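Boards > Eating Habits > Cravings and Snacking > Thread: salt people, how do you handle the 9 pm hour?

picklejar70
Posted 19 May 2026

OK salt people, I need you! I can sit next to a birthday cake all afternoon and feel nothing, but put a bowl of olives in front of me after dinner and I'm gone. Olives, pretzels, the crusty bits off the roasting pan, all of it. My doctor wants my sodium down (nothing scary, she just wants it down) and days are fine. It's nine at night that gets me, every single night. What do you do at that hour? I'm up for trying anything that crunches.

marshgrass
Popcorn!! Air popped, with a good shake of nutritional yeast and smoked paprika and no salt whatsoever. I was so sure I'd hate it and now I look forward to it all day. Spritz it with a tiny bit of oil first or everything slides to the bottom of the bowl.

Tolliver_B
I'll be the grump. Swapping one nighttime bowl for another nighttime bowl never fixed a thing for me. I close the kitchen after dinner, brush my teeth, and that's that. First two weeks were lousy, then the craving just faded out.

marshgrass
Glad that worked for you, but some of us eat dinner at 5:30 and are truly hungry by nine! I don't think a bowl of popcorn is a moral failing.

Tolliver_B
Didn't say it was. I said it didn't work for me.

picklejar70
Both noted, and I'm a 5:30 dinner person too, so popcorn is happening tonight. Has anybody tried the Fledano salt-free blend? My store in Pruduveck has started carrying it and I've picked it up and put it back down twice.

ninetoedcat
Yes, and I love it on eggs and cucumbers. On popcorn it's a little dusty. Lemon juice is the thing that really did it for me, though. Sour hits the same spot as salt, or close enough that my mouth stops complaining. Cucumber spears, lemon, lots of black pepper, straight from the fridge. So good in August, when the garden is throwing cucumbers at you.

Wudska_kitchen
Seconding sour! Rice vinegar on sliced radishes is my version. Also please go read the side of your bread bag. I added up one ordinary day and got 981 mg before lunch, from toast, cottage cheese and a cup of canned soup. I'd been feeling guilty over 13 olives and the soup was the real culprit the whole time.

picklejar70
The soup!! I eat that soup for lunch most days. Going to look at the can right now.

hank_in_scanlon
Not sure I agree that sour does the trick. Vinegar makes me want chips more, probably because I grew up on salt and vinegar chips. What helps me is something thick and filling. Plain yogurt with grated cucumber, garlic and dill, left in the fridge overnight so the garlic spreads out. I eat it slowly out of a mug with a small spoon and it takes up the whole dangerous half hour.

ninetoedcat
Eating it from a mug is brilliant. I'm stealing that. Do you squeeze the cucumber out first?

hank_in_scanlon
Yes, squeeze it hard in a towel or you'll have soup by morning. Spoons over here:

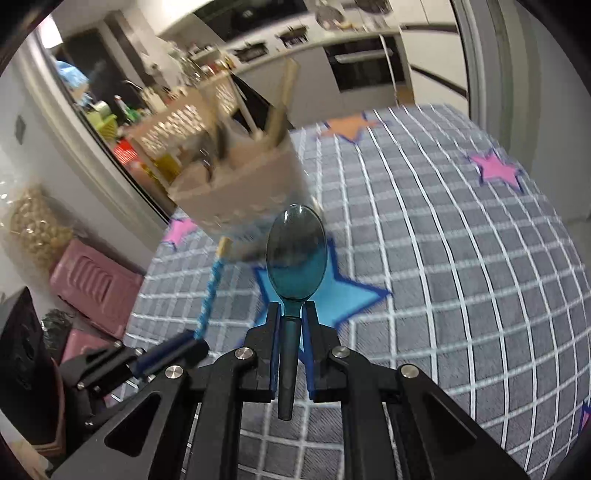

The teal spoon, utensil basket behind it

marshgrass
Love that color! And I'm making the yogurt thing this weekend, with mint because my dill never came up.

Tolliver_B
I will admit the yogurt sounds good. I'd have it at lunch.

Wudska_kitchen
Ha, we'll get you to nine o'clock yet. Picklejar, what did the can say?

picklejar70
I don't want to talk about the can. I'm making my own soup from now on! Popcorn report: way too much paprika, ate the entire bowl, and didn't open the olives. Lemon and cucumbers are on the list for tomorrow, and I'm buying the blend this time, dusty or not.

Recent threads in Cravings and Snacking
Unsalted nuts that don't taste like cardboard
Does a bigger breakfast help you at night? (19 replies)
Homemade broth for beginners
Crunchy things that aren't carrots
My husband hides cookies and I don't care
Low-sodium bread, store-bought or bake your own?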